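Reading a Soil Test Before You Buy Fertilizer

Take samples 6 inches deep, from at least eight spots in the bed. Mix them in a clean plastic bucket. Galvanized pails add zinc and spoil the reading.

Spread the mix on newspaper and let it air dry overnight. Oven heat changes the potassium figure.
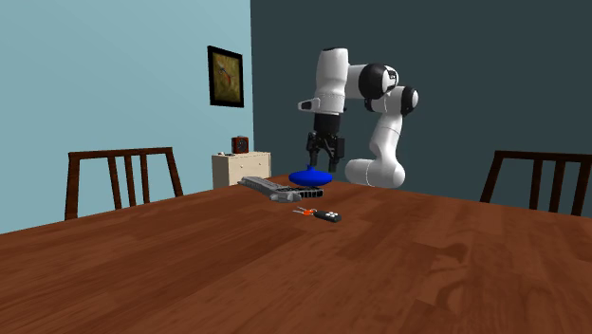 Phosphorus and potassium are reported in parts per million. At the Surnville lab, phosphorus above 50 ppm means none should be added that season. Break up clods before bagging, on a hard, flat surface. A wooden tabletop with long planks and wavy grain will do if it is covered first - soil works into the joints between boards and carries over to the next sample. Label each bag by bed.

Lime goes down in fall, well before planting. Wait 14 days between lime and any ammonium fertilizer, or nitrogen is lost as gas. Retest every third year, in the same month.

Related tips
Storing opened fertilizer bags
Calibrating a Grelline drop spreader
Cleaning a soil probe
Compost or manure: nitrogen compared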